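3.2 Choice of surface materials in shared study rooms

In the second part of the study we asked the participants which surface they prefer to work on for a longer time. The 40 participants came from two sites, Gultcombe and Ditent, and all of them used the rooms at least once in a week. The interviews were done in November by the second author, following the guide of Claeys and De Haan. Most of the answers were short, and we report them here only as far as they concern the table top and the walls near to it.

A strong pattern in the surface, such as marble veins, was judged in very different ways. Of the participants, 21 said that a dark patterned top hides stains and small scratches – this they found pleasant. Others told us that they lose small things on it, for example a pin or a black pen cap. Pale walls behind a dark top (Figure 2) received fewer comments.

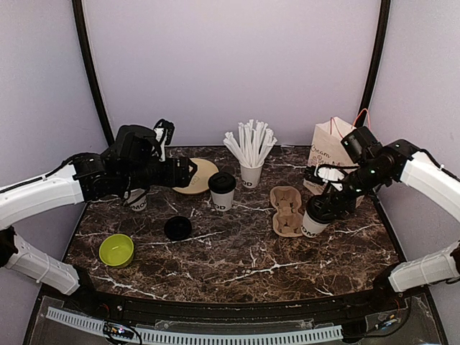 Figure 2. Dark brown marble-patterned top with pale lavender walls.

The age of the participants did not explain these differences. We also looked at the kind of work they do, and here the picture was a little more clear. People who mainly read or write on paper liked the patterned top more than people who sort or assemble small parts. Kramer and Wouters found a similar tendency in their survey at Kariuki, although their question was asked only for kitchens. Eight participants gave no preference and are left out of the comparison in Section 3.3.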